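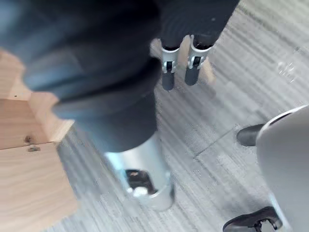
NARKLEY - Tidereo, which has published death notices and obituaries for families in Narkley and Skakow for 14 years, will open a walk-in obituary desk on Wallin Street in April. The desk will help families write, check and place a notice, and there is no charge for the help. The room has been kept simple. There is a piece in pale wood with a straight grain, and families will find a printer, a scanner for old photographs and a phone line they may use to call relatives while they work.

The desk will be open from 9 a.m. to 3 p.m. on weekdays. Appointments are not needed, but a family that would like a set time can ask for one by phone or through the Tidereo website. Anyone who has lost a relative or close friend may come in, whether or not a funeral home is involved. People who live outside the area and are writing about someone from Narkley or Skakow can get the same help by phone.

Until now, most notices have reached Tidereo through an online form. The form works well for a short notice with a name, dates and the time of a service. It works less well for a full obituary. Many families stop partway through and call the office, often late in the day and close to the deadline for the next morning. Last year the company took so many of these calls that it moved a member of staff onto the phones in the afternoons. The new desk grew out of that work.

Staff at the desk will start with a worksheet. It asks for the full name of the person who died, including a maiden name and any name the person went by, the date and place of birth, parents, schooling, military service, work, marriages, church or other membership, and the names of survivors. Families can fill in as much or as little as they like. The worksheet can be picked up ahead of time at the Narkley and Skakow public libraries or printed from the website.

Once the worksheet is done, a staff member will type a first draft and read it aloud. The family can change anything in it. A printed copy goes home with them, and the notice is not published until one person named by the family has signed it or approved it by email. 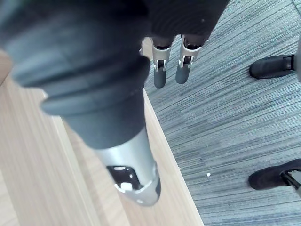 Salamatu Edet said that the reading aloud matters more than people expect, and that it is usually at this point that a family notices a grandchild has been left out or a town has been put in the wrong state. She added that the desk would rather hold a notice for a day than print one with a name missing, and that families should not feel rushed by a deadline when the service is still several days off.

Tidereo will continue to confirm every death before a notice runs. In most cases this is done with a call to the funeral home. Where there is no funeral home, the family will be asked for a copy of the death certificate or the name of the hospice, hospital or county office that can confirm it. The rule applies at the desk in the same way it does online.

Prices for publication have not changed. A basic death notice remains free. A full obituary is charged by length, and a photograph is included in the price. Families will be shown the cost before they approve the notice, and they can shorten the text if they want to bring it down. Corrections of fact are made without charge at any time, including in notices that are already in the archive.

The company is also changing how long it keeps a guest book open. Guest books used to close after a month unless the family paid to extend them. From April, every guest book attached to a full obituary will stay open for a year at no added cost. Messages will still be read by staff before they appear. A family may ask for a message to be taken down and does not have to give a reason.

A second part of the project concerns older notices. Tidereo holds bound volumes of the former Skakow weekly paper, which printed obituaries on its back page until it closed. The volumes have been scanned, and the text is now being checked by hand against the page. Roughly 7 in ten of the notices have been checked so far. Those that are ready can be searched by surname, and the rest will be added as the work goes on.

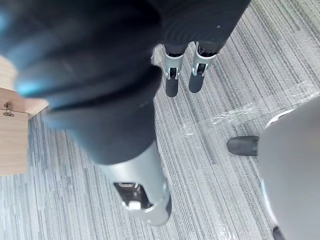
The checking is slow in places. Married women were often listed only under a husband's name, and the same family may be spelled differently from one notice to the next. Where a woman's own first name can be found in another notice or in a cemetery record, it is being added to the index so that relatives can find her. The wording of the original notice is left as it was printed. Anyone who knows of a missing name or a wrong date in the older notices is asked to write to the archive at the Tidereo office or bring the information to the desk. A family Bible page, funeral card or letter is enough to start with, and originals will be scanned and handed back during the visit.

Funeral homes in the area do not need to change anything. Directors who now send notices for the families they serve can keep doing so through their existing accounts. They may also refer a family to the desk for the writing and then place the finished notice themselves. Tidereo does not recommend one funeral home over another, and desk staff will not advise on funeral arrangements, wills or insurance. A printed list of county offices that deal with these questions will be kept at the desk.

The entrance is on the ground floor, at the side of the building next to the parking lot, and it has no steps. Parking is free for visitors to the desk. The bus from Skakow stops at the corner. Families who need an interpreter should call ahead so that one can be arranged by phone.

The desk will be closed on public holidays. Notices sent through the online form on those days will still be handled, and the usual afternoon deadline for next-morning publication will apply.

Worksheets, current prices and the searchable part of the archive are available now on the Tidereo website. Questions about the desk can be sent to Salamatu Edet at the Tidereo office in Narkley.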